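Workshop tips: teaching the arm by hand (and by remote)

Quick list, typed up between runs. Most of this we learned the slow way at the Lokdale bench. Skip what you know.

Before you touch anything

Find the red button. Yellow box, red top. Put it where your free hand lands without looking, then hit it once on purpose so you know how hard it pushes.

Clear the arm's path and a bit more. Elbows swing wider than you think.

Cables - follow every one with your finger from wrist to base. Slack at the elbow is good, slack that hangs over the table edge will catch on something. Strap it.

Wrist cam on? Look at the picture on the screen before run 1, not after run 30. We lost a whole afternoon to a smudge.

Moving it by hand

Hold it at the wrist, not the fingers. Fingers bend, and then your zero is off and you wont notice till tomorrow.

Slow. Slower than that. If you jerk it, it learns the jerk.

Same start pose every time. Bit of tape on the table helps. Vary where the object sits, keep the start the same.

Don't stop halfway to think. If you forgot the next move, throw the run out and go again. A long pause in the middle teaches it to pause.

Driving it by remote

Stand where you can see the fingers. If you can't, drive off the wrist view only and have somebody else watch the elbow.

Practice closing the fingers on nothing first. You want to feel where closed is. Then a sponge, then the real thing.

Come in straight for the last bit. Line up high, drop down, close. Diagonal grabs look fine and slip later.

One hand drives, other hand near the stop. Swap drivers when you get sloppy, which for me is 6 runs in a row on a fiddly task.

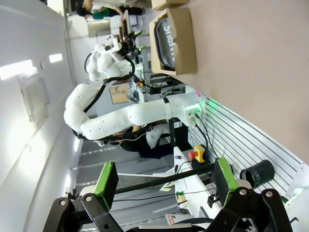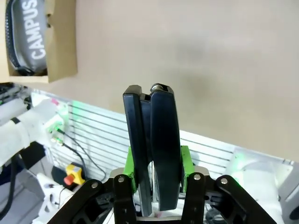
Green at the finger bases or tips, four bolts on the linkages - check those bolts before each session.

Fingers and pads

Wipe with a damp rag, let dry. No oil, no spray cleaner on rubber pads.

Snug the bolts by hand. Dont crank them, the printed parts crack.

Fingers should meet evenly. Close them on a strip of paper and tug - if one side slides out easy, fix it now.

Saving the runs

Name the task the same way every time. We have "Vesurham cups", "vesurham_cup" and "cups V" and they are all the same job. Pain.

Delete bad runs right away, while you remember which ones. Out of our first 500 we kept far too many duds and had to go back through the lot.

Write down who drove. Styles differ and it shows up later.

When it plays back wrong

Watch it twice before you change anything.

Misses to the same side each time - check the camera mount first. Usually bumped.

Hesitates over the object - more runs of just that part.

Drops it on the way up - you were opening early. Go look at your own runs, its in there.

End of the day

Park the arm low, fingers open a little. Power off at the base. Coil the loose cable so the next person isn't stepping over it. More on the Prarkska remote setup when I get time.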